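Leopold Hofstetter
Thread: house rules for arm work, sim first, real bench second. Long one, get a cuppa

1/ A few of you asked what we stick on the wall at Ornus before anyone's allowed to run a tabletop job. It's a scruffy page and a half and I keep meaning to tidy it up. I'm going to post it as is, with my grumbling left in.

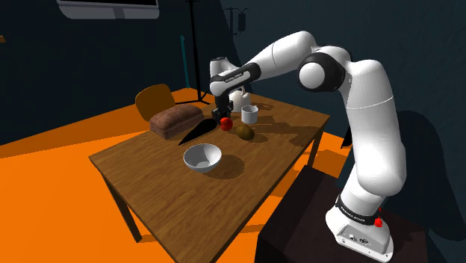 2/ Rule one: everything that moves gets moved in sim first. Breakfast-table layout, bowl and mug and teapot and bread, the arm bolted on its own pedestal beside the table. If you can't do it there, you don't get the key to the real cell. Doesn't matter how long you've been here (yes, that includes me, and yes, I've been sent back).

3/ Rule two: save the seed and the layout with the run. Both! I once spent a whole May hunting for run 1,231 because someone had saved a lovely log and no layout. I was the someone.

4/ Rule three: shuffle the objects. If the bread is on the left edge every single time, you've taught your policy that bread lives on the left edge. We do 50 layouts minimum before anybody's allowed to say the word "works" in a meeting.

5/ Same goes for lighting, by the way. Hard shadows, soft shadows, ugly wall colours, the lot. I love a garish orange floor in sim. If your perception falls over on a silly floor colour I'd much rather learn it on a Tuesday-ish sort of afternoon at my desk than in front of a client.

6/ Rule four is the one people argue with. Keep a clearance height and go back up to it between every pick. Yes, it's slower. Yes, the planner found you a gorgeous little path between the mug and the teapot. Go up anyway. Handles and spouts are where grippers go to have a bad day.

7/ Rule five: anything blade-shaped is its own category. Long, flat, pointy tip, I don't care if it's a butter spreader or a bit of moulded plastic. It gets a label in the object list, it gets its own speed limit, and its tip never points at the side where a person would be standing. We hold to that in sim too. Habits carry over.

8/ Someone at Kaltport asked me why bother in sim, there's nobody to hurt. Fair question! My answer is that the config file gets copied across. It always gets copied across. Whatever you let slide in there turns up on the bench three weeks later with a real motor behind it.

9/ Rule six: names. "fruit_2" is not a name. Write what it is and what colour it is. When the red one and the brown one get swapped in a log you'll want to be able to tell from the text alone.

10/ Rule seven: log the failures with the same care as the good ones. We've got 4,000 runs in the archive and the boring misses are the bit I go back to most. Please don't delete a run for being embarrassing. Mine are all in there, help yourselves.

11/ Now the handover to hardware. First run is at reduced speed, with nothing on the table. Second run, soft stand-ins. Third run, the proper objects. One person on the stop button and that person does nothing else. No phone, no laptop, no "just quickly checking the plot".

12/ And check the stop button before each session, by pressing it. Looking at it doesn't count. Vina (our small arm, she's a bit of a diva) had a loose connector for goodness knows how long and everyone had been looking at that button daily.

13/ Somebody will ask about the formal standards. This page sits on top of them and doesn't replace a line. You still do a proper risk assessment for your own cell, with your own tooling and your own people walking past. Ours won't fit yours.

14/ Things I'm still not sure about: how to write a sensible rule for ceramics. Right now it says "be careful with cups", a sentence I wrote at 5 pm and have regretted since. If you've got grip force limits per object class that you're happy with, I'd love to see how you organised them.

15/ Oh, and rule 54. There aren't 54 rules. It's a leftover from an old numbering and the new starters think it's hilarious, so it stays. It says to put the mugs back in the kitchen.

16/ Replies are open. I'll add the checklist version once I've fixed the spelling.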